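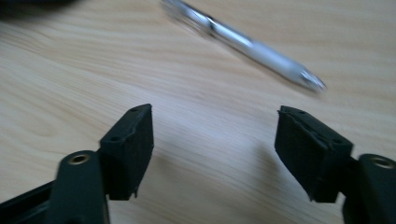

Presance Purchasing and Workspace Team

Reviewed: Zedix zip case (oval, soft shell) and Fourie desk top
Posted April 5, 2025

The Zedix case came to us with a card in the packaging that calls it "the last case you will ever need." I have a drawer full of last cases I will ever need. Still, it was on the Gededard order form, two people had asked for it, and the Fourie desk was being bought from the same page, so I agreed to write up both.

I'll start with the case. It's a long, dark, soft pouch with rounded ends, sold for pens or for glasses depending on which part of the listing you read. I don't love that. A glasses case needs walls that push back when a bag is dropped on it, and a pen case needs somewhere to put the pens so they don't rub together. One product doing both jobs usually does each of them halfway. The listing has 274 reviews and most of the glowing ones seem to have been written the day the box arrived.

The zipper is better than I expected. It goes most of the way around, so the lid folds back and the two halves lie open on either side of the hinge. That part of the advertising is fair. You get to the bottom of the case without digging, and for small things like erasers and spare leads that matters. 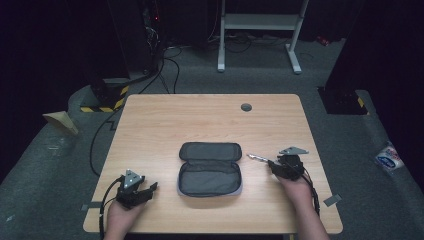

What it's like to use

The padding is the selling point and it's fine. It is softer than the photos on the order page led me to believe, and if you press on the lid with your thumb you can feel the thumb on the other side. I would put reading glasses in it and carry it in a coat pocket. I would not put good glasses in it and check a suitcase.

There are no loops, no elastic and no divider in ours. The order form said "organizer interior," and I wrote to Gededard to ask what that meant. They answered that the interior allows you to organize it. Okay.

Pens slide to one end when you carry the case upright. With a full load they mostly stay put, but then the zipper drags at the curve and you have to hold the fabric down with your other hand. Half full seems to be what it was made for. A slim metal pen goes in lengthwise with room to spare, and a fat marker takes up more space than you'd like.

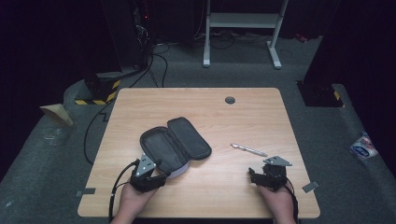 It also tips when the lid is back and there's something heavy near the rim of the bottom half. I learned to lay it down first and then open it. If you're a person who unzips things in midair, expect to pick up paper clips.

Cleaning is the one thing I can't judge yet. The tag says to wipe it with a cloth. Pencil dust gets into a padded lining and a cloth pushes it further in, at least that's how it went with the last brand we bought. Ask me again in September.

The desk

Fourie sells this top as "warm natural maple." I don't know what's under the finish and the spec sheet doesn't say, which makes me suspicious of the word natural. The corners are rounded, and that's a real improvement on our old tops, which had points at hip height. There is one round cable hole toward the back, off to one side. I'd have liked 2 of them for the price.

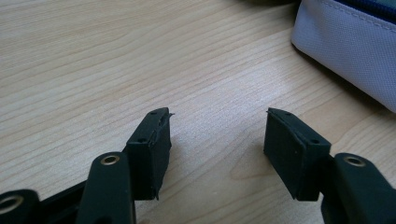
My main question with any pale top is how it will look under office lights all day. Our old white ones gave people headaches, or so we heard every winter. On this one the color is a pale blond and the sheen is low, and the fine brown grain lines run across it at a slant, with enough waviness that the surface doesn't go completely flat to the eye. It does wash out a little where the light is strongest. I'd call it acceptable. I'd also point out that dark objects show up very well on it and pale ones don't, so buy colored erasers.

Tape has been stuck along the edge of ours. I haven't peeled any of it, so I can't tell you what the finish does when it comes off, and Fourie's care page skips the subject.

Would I order again

The case, yes, for pens, if the price stays where it is – and no for anything breakable. Skip the gift box version, it's the same case. For the desk I want to see a year of coffee cups first. The quote for the larger size was 1,837 against 1,348 for this one, and I can't find anything in the larger one that explains the difference except more desk.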